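Skurkach Play Kitchen Notes

README, version 7

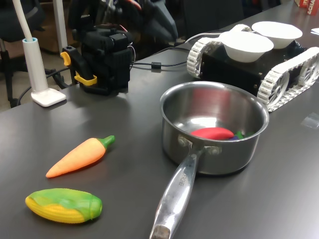

Skurkach is a collection of written notes on toy food, the pots it goes into, and the tables all of this happens on. It began as an inventory. An inventory is a fine thing to begin and a miserable thing to keep, and by the second month the spreadsheet had a column called "misc" that was wider than the other columns put together. The notes replaced the spreadsheet. The column called "misc" survived and is now most of the project.

If you came for recipes, there is one, and it is soup.

What's in it

The collection has 3106 entries in plain text, one per line, spread across 32 files. Each entry records a single arrangement: which pieces were out, what they were in or next to, and where on the table they ended up. Some entries are nine words long. One, concerning a tea set and a drain, runs to four pages and should probably have been edited by somebody less involved.

The files are grouped by vessel, which seemed sensible at the time:

pots/ - saucepans, stockpots, anything with a handle and ambitions
bowls/ - mixing bowls, cereal bowls, the salad spinner
flat/ - plates, trays, cutting boards
none/ - food lying directly on the table
misc/ - see above

The folder called none/ is the largest after misc/. Toy food spends a remarkable amount of its working life next to the pot.

Fields

Each line has five fields, separated by tabs.

vessel: What the food is in. Use the plain kitchen word. A saucepan is a saucepan even when it is playing a bathtub.

inside: Pieces in the vessel, by name where the name is clear and by color where it isn't.

outside: Pieces on the table. Same rules.

surface: Color first, then material if you know it. "Dark gray" is a complete answer. "Slate, I think" has caused more arguments than it was worth.

remarks: Free text. Please be brief. Please be briefer than I was.

A typical line from pots/ looks like this, with the tabs swapped for bars so you can see them:

saucepan, stainless | long red one, small green, small purple | carrot, corn | dark gray | green and purple half hidden by the side of the pot

Naming the vegetables

Most toy vegetables are easy. Carrots are orange with a green top, and whoever molds them generally adds a few ridges in case you were still undecided. Corn is yellow and comes with its husk on, which spares everyone a discussion.

Then there is the red one. It is long, smooth and tapered, and it might be a chili pepper or it might be a radish of the longer sort. Earlier versions of these notes had it as "chili" in some files and "radish" in others, and in one file as "hot radish," which was an attempt at diplomacy. Version 7 calls it "long red one" everywhere. If the piece in your own set has a stem or a label that settles the matter, write down what it settles. If it doesn't, long red one.

Small pieces mostly out of view get a color and nothing else. A bit of purple behind a bit of green is not an eggplant until you have seen the eggplant. I have a firm position on this, having entered a good many eggplants that were later revised to grapes.

Real pots, fake food

A lot of the entries in pots/ pair plastic vegetables with actual cookware. Toy saucepans exist, and a few are in the notes, but they tend to be small enough that one carrot fills the place up. A real saucepan has room for a whole unconvincing stew. It also has a proper weight and a rim that things bounce off, and shiny steel picks up whatever color is nearby, so a single red vegetable can turn the inside of the pot faintly pink. Do not record this as sauce. Entries in version 4 did, and for a while the collection had a tomato problem.

Handles are recorded only if they matter to the arrangement, as when something is lying to the left of one. Lettering on handles goes in remarks, as much of it as you can read. If all you can make out is that it ends in CHEF, write "ends in CHEF" and resist the urge to supply the beginning. Marks and rough patches go in remarks too. We are not running a repair shop, but a pot with a known blemish is much easier to recognize next time than a pot described as "nice."

The Histora rule

Named after an earlier set of notes that did it the other way. Histora wrote entries as stories: the carrot had been taken out, the corn was about to go in, dinner was late. They read beautifully and were useless, because two people looking at the same table would write two different dinners. Skurkach entries say where things are. A carrot beside a pot is beside a pot. It may be waiting its turn or it may have been rejected on grounds of flavor, and the line is the same length either way.

The original Histora stories are kept in misc/histora.txt, where they are read far more often than anything else in the collection. I have made my peace with that.

Known problems

Left and right are from wherever the writer happened to be standing. A handful of lines in flat/ were written by someone on the opposite side of the table and are therefore perfect, backwards.

The word "husk" appears under three spellings. I have fixed two.

The Hladun set (wooden, with the pieces that split in half) is entered inconsistently. Half a tomato is sometimes one piece and sometimes half of one. Totals for that set should be used for entertainment.

Ten lines in none/ are blank. They may be mistakes, or someone may have been recording a very tidy table.

bowls/ has too much lemon.

Adding entries

New lines are welcome. Put them at the bottom of the right file and leave the order alone; sorting them alphabetically looks helpful and destroys the only record of which day was which. Work with whatever is on the table. Please do not arrange the food nicely first. The collection has plenty of lines in which every vegetable is lined up by height, and all of them date from one rainy Wednesday when I had time on my hands.

One arrangement per line. If something moves, that's a new line. If everything moves and some of it is now under the couch, that's a new line and a flashlight.

The checking script is called bandent, after nothing in particular. It will complain about missing tabs, double spaces and the word "veggie." The first two are errors. The third is a preference, and can be turned off in the settings by anyone prepared to live with the result.

Soup

Put the saucepan on the table. Add the long red one. Add anything green. Stir with whatever is closest. Serves everyone present, repeatedly, until bedtime.

Use

Copy it, cut it up, fix the spelling of husk. Credit to Skurkach is appreciated. If you find out what the red one is, misc/ has a file for that as well, and it already contains several confident answers.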